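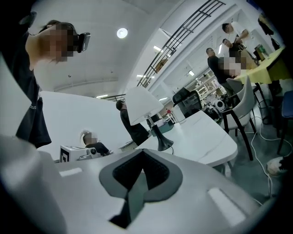 **Ticket 2095 - Pose jumps and lost tracking on hand-held gripper recordings, Denport**

Status: resolved, one follow-up open
Component: tracking / `pose_fuse`
Reported by: Songül Baysal
Assigned to: Hülya Öztürkmen

### Report

Since the December update, recordings from the hand-held gripper at Denport show sudden jumps in the end-effector pose. The tool is held still or moved slowly and the trajectory steps sideways by several centimeters, then comes back a second or two later. On some episodes it doesn't come back and the rest of the recording is offset.

The Trernetti replay tool loads these files without complaint, so we didn't catch it until the policy training run started producing odd approach paths. 59 episodes are affected out of the 322 in the batch. All of them passed the automatic check.

Steps to reproduce:

1. Start a recording with the default profile.
2. Tilt the gripper up past the height of the tables so the camera is looking mostly at the ceiling.
3. Hold for a few seconds, then bring it back down.
4. Open the trajectory in replay and look at the y axis.

Expected: smooth path. Got: a step during the hold, sometimes a second step on the way down.

- Songül

### 9:40

Reproduced on my side with two of the attached files. Nothing wrong with the IMU data, it is smooth the whole way through. The step is only in the visual part. Ruling out the time sync for now, but I'd like the raw logs and not just the exported episodes.

Can you also send the output of:

```
pose_fuse --dump-config
pose_fuse --stats last
```

- Hülya

### 10:25

Raw logs uploaded to the Bozkurt share. Config dump:

```
profile: default
max_features: 2000
min_inliers: 12
mask: body_v2
relocalize: on
dynamic_reject: off
```

I didn't touch any of these. `dynamic_reject` used to be on, I'm fairly sure.

- Songül

### 11:50

It did. The December update rewrote the default profile and `dynamic_reject` came out as off. That explains part of it. The room is busy: people around the yellow table, one standing behind the white table, one leaning in close to the tool on the left. With the rejection off, features on a person's shirt count the same as features on the railing. When somebody moves and most of the good points are on them, the solver decides the gripper moved.

The tilt makes it worse. The ceiling is plain white and gives almost nothing apart from the lights and the edge of the railing, so the feature count drops and the few points left carry a lot of weight. 12 inliers is too low a limit for that. It accepts solutions it should throw away.

Second thing, the mask. `body_v2` covers the white shell but stops short of the dark gray insert in the middle. The textured pocket there is full of nice sharp corners and the tracker is picking them up. They never move relative to the camera, so they vote for "not moving" on every frame. That would account for the episodes where the path freezes and then steps.

Please try this:

```
pose_fuse --set dynamic_reject=on
pose_fuse --set min_inliers=30
pose_fuse --set mask=body_v3
```

v3 is in the tools repo, not in the release. Pull first.

- Hülya

### 1:15

`mask=body_v3` fails:

```
error: mask size does not match stream
```

The other two went in fine. Ran the same tilt test with the old mask. No sideways step now, but it still freezes for a moment when I start moving again.

- Songül

### 1:40

My mistake, v3 was exported at the full sensor size. Pushed a resized one under the same name. Delete the cached copy before you pull or it will keep using the old file.

- Hülya

### 2:30

Works. Ten tilt tests, no step and no freeze. Also walked the tool from the white table over to the yellow one and back with everybody carrying on as normal, and the end pose closed to within 4 mm of the start.

Reprocessed the bad episodes from the raw logs with the new settings. Most are clean. Three still lose tracking during the tilt, but now they get flagged as lost instead of passing, so they can be dropped.

- Songül

### Resolution

- `dynamic_reject` back to on in the default profile
- `min_inliers` raised to 30
- `body_v3` replaces `body_v2` and goes into the next release
- Three episodes removed from the batch, the others replaced

Follow-up (open): the automatic check only looks at gaps, not at disagreement between the visual and IMU paths. Adding a threshold for that. Odenier is on the same release and should be told to check their profile before they record anything else.

- Hülya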